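Clerdale Spirits Club: minutes, February meeting
Posted by the minutes secretary, February

Started 7.40pm, back room, late as the door code had been changed again. Quorum met. Apologies read out, three of them.

1. Last minutes
Agreed, one correction. The Marsden rye was bottled at cask strength, not 46 per cent as written. Signed off.

2. Money
Balance stands at 600 pounds after room hire for the quarter. Glasses still to pay for. Subs coming in slowly, reminder to go out again by email. Query over whether the raffle money was counted in or not. It was.

3. Club cask at Drirholm
Long item. Distillery has written to say cask 3024 is ready to be looked at. Sample sent, small bottle, passed round before the meeting proper. Views differed. Most liked the nose (baked apple, bit of wax), fewer liked the finish, which two members found hot and woody. One member said it tasted of pencil and asked for that to be minuted. Minuted.

Options put:
- bottle now at full strength
- leave another year, pay the extra storage
- move to a sherry cask for the last few months

Sherry option dropped quickly. Cost too high and several people fed up with everything being finished in sherry. Discussion then on whether the wood was already too much. Point made that a year in a tired cask does little harm, but this isn't a tired cask, it's a first fill and has been working hard. Counter point, the sample was drawn in cold weather and drunk from plastic cups, so hardly a fair go. Agreed to ask for a second sample and taste it properly with water and decent glasses before any vote.

Labels. Two drafts seen. Liked the plain one. Spelling of Clerdale wrong on both, to go back. 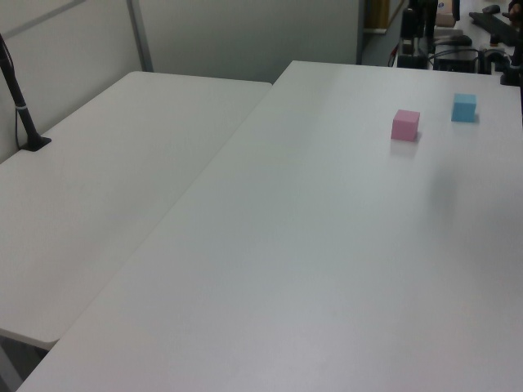
Also on labels, the question of whether we say "peated" on the front. The malt was lightly peated on paper but hardly anyone could find smoke in the sample. Feeling of the room was leave it off the front, put it in the small print on the back. Carried, one against.

4. Urnlow trip
Distillery can take 20 of us, no more, on the afternoon tour. Coach quote in, second quote awaited. Lunch not included. Request for somewhere that does a proper pie. Drivers' packs available so those not drinking get thier measures to take home. Names on the list by the end of next month, deposit with name or it doesn't count. Last year's mess not to be repeated.

Asked whether partners can come. Yes if places left.

5. Blind tasting, results
8 bottles, all under the agreed price limit. Marsden rye came first by a good margin, which upset the people who'd said before we started that they didn't care for rye. Supermarket blend came third!! Urnlow standard came next to last, not to be mentioned on the trip. Score sheets a bit hard to read, some people had marked out of ten and some out of five, so the middle places are a guess. New score sheets needed with the scale printed at the top.

Suggestion that next time we do rum. Some grumbling about the name of the club, but it says spirits and rum is one. Agreed rum for the spring.

6. AOB
- Water jugs. Need more of them, and filled before we sit down.
- Strong aftershave and perfume on tasting nights. Please don't.
- Half bottles left over to go in the locked cupboard, labelled with the date opened. Not taken home "for safe keeping".
- Oatcakes preferred to the cheesy biscuits. Cheesy biscuits had one defender.
- Back copies of the newsletter wanted for the folder, autumn issue missing.

Actions
Second sample from Drirholm, ask this week.
Label spelling back to printer.
Second coach quote.
New score sheets.
Subs reminder.
Find out what the bar charges for corkage now, as we were told two differnt things.

Closed 9.25pm. Next meeting same room, same time, bring own glass if you have one.

Recent posts
Minutes, January meeting
Urnlow trip: put your name down
Blind tasting rules (updated)
What we paid for cask 3024
Newsletter, winter issue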